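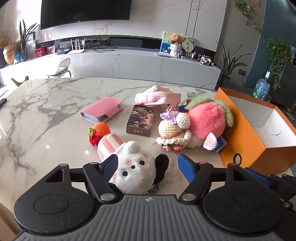

Gudico keyring plush and gift boxes - seven months of use

I bought four items from the Gudico range in June and have kept notes since. The order weighed 1280 g packed and arrived in one carton. Prices have moved, so I leave them out.

Bunny keyring. White plush with one black ear, pink stitched cheeks and a tall pink-and-white striped hat. Weight 19 g on a kitchen scale. The ring is small and silver, and hangs below the chin, so the bunny tips forward when clipped to a bag strap. Moving it to the zip pull cured most of that. The bead eyes are small and still firmly fixed. I would keep it away from a child under three all the same.

Peach plush. Fluffy, pink, green leaf on top, with a rabbit ear in pink and white. The pile mats where it is handled and recovers with a soft brush. Surface wash only. It took nearly two days to dry in an unheated room.

Card wallet. Pink, folded. Holds four cards without strain, five with some. The fold has softened and the edges are sound.

Orange box with ring pull. The metal ring on the front is a proper fitting and has not worked loose after 700 openings, which I logged over the autumn. The inside is white and shows every mark. Wipe it with a barely damp cloth. Coloured pencils leave a stain that will not lift.

For comparison I also have crochet pieces from Paquette: an orange ball with a red strawberry on its side, and a doll with a ruffled skirt and a lilac bow. The stitching is tighter than on anything Sudar sells, but the doll will not sit up unaided and needs something to lean on. Lutz Stöcker has the same doll and put a bag of rice in the base, with fair results.

Verdict: the box and the wallet are worth having. The bunny is well made, though the ring wants to be fixed higher. Skip the peach if you have a cat.

Severin Holzer, Hetham, 20th January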